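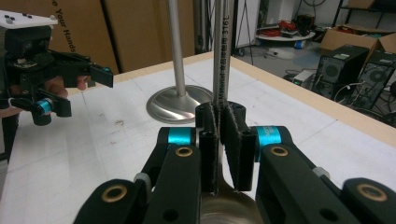 Fig. 1. Stainless steel rod, upright.

Materials for Makers, handout 7: why stainless stays stainless (mostly)

Last time we left plain steel rusting away in a jam jar, and I promised you the cousin that doesn't. Well, I say doesn't. My own kitchen sink has a lovely orange freckle under the washing-up bowl, so keep that in mind as we go!

Stainless is still mostly iron. The clever bit is chromium, a bit over a tenth of the weight at least, which grabs oxygen from the air and makes a skin far too thin to see. Scratch it and the skin grows back, as long as air can get to the fresh metal. Ordinary rust flakes off and lets the damp in behind it. Chromium oxide stays put.

So what goes wrong? Salt, first of all. Chloride gets through the skin in tiny spots and you get pits, small on top and sometimes nasty underneath. Then there are crevices (under washers, under my washing-up bowl) where the air can't reach to mend anything. And then heat. Hold some of the common grades at 600 degrees or so for too long and the chromium near the grain boundaries gets tied up with carbon. Welders will know this one as weld decay, and it's why you see low-carbon grades with an L on the end.

People always ask me about magnets. The usual kitchen sort, 304, hardly sticks at all until you bend or hammer it, when it may start to pull a little. Cheap cutlery often sticks nicely. Neither tells you it's "fake", so please stop testing the canteen spoons.

For the practical you'll be in the Ellis room. Bring your Karnport sample, write its number on the bag (mine is 659, please don't pinch it) and have a go at the salt drip test on page 2. Leave the wire wool alone, it sheds bits of plain steel that rust and then everybody blames the sample.

Write-ups go to me or Hefin Lewis before the end of May. A page is plenty, and sketches of your pits are very welcome.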